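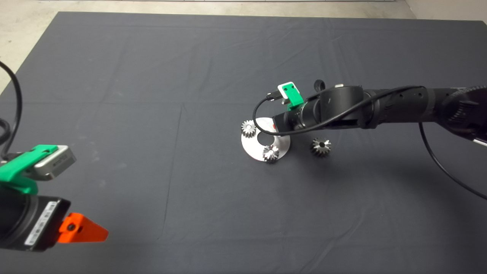 Rhys Lowther wrote to us that he had paid for three "fully managed" IT contracts in his working life and had yet to meet the person doing the managing. It's a fair complaint, and we have kept it in mind while writing this page.

Drerus Support Desk

Drerus is a helpdesk and device monitoring service for small offices. It's sold by the seat, it runs on Windows and Mac, and it won't transform your business. If a supplier tells you that theirs will, ask them to put it in the contract and see what happens.

What you get is a phone line answered in working hours, a small program on each computer that reports failing disks and missed updates, and a nightly backup of the folders you choose. Backups of folders you forgot to choose are not included — we mention this early as it's the cause of most of the angry emails.

What it costs

The standard plan is £247 a month for up to 12 seats. Setup is £600, charged once. Larger offices pay £995 a month, and past that size you should probably be hiring someone of your own. We don't publish a "from" price. Those always seem to belong to a customer with one laptop and no printer.

The first term is six months, then it rolls monthly. Thirty days' notice ends it, and you keep your passwords, your licences and a full copy of your backups.

What it doesn't do

Drerus does not look after phone systems, card machines or door entry. It doesn't write software. It will talk to your accounts package supplier on your behalf, though it can't make them ring back.

We're also wary of the word "proactive". The monitoring program spots some faults before you do and misses others. Disk warnings are fairly dependable. Warnings about slow machines are less so, and Jovita Tapia on our desk has asked for them to be switched off by default. From December they are.
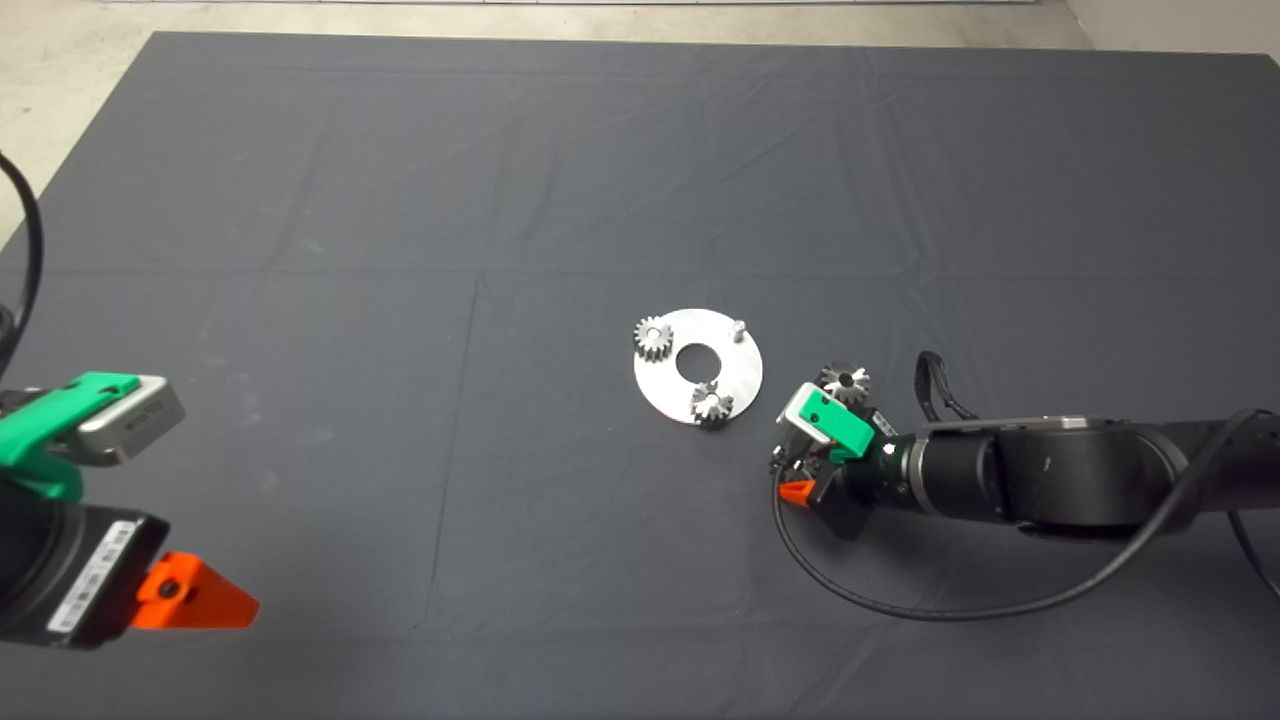

Moving from Marnurer or Wada

Both can be moved across. Marnurer exports its device list cleanly. Wada's export leaves out the asset notes, so allow an afternoon to copy them by hand, or decide you never read them anyway. Don't cancel the old service until a test restore has worked on the new one.

Response times

Calls are picked up by a person. Our target for a first reply by email is two working hours, and a target is all it is. If you need a guarantee with money attached, ask Araceli Magaña for the separate terms and read the exclusions before the headline figure.

Prices checked Thu 18 January. VAT is extra.

14 shares
3 comments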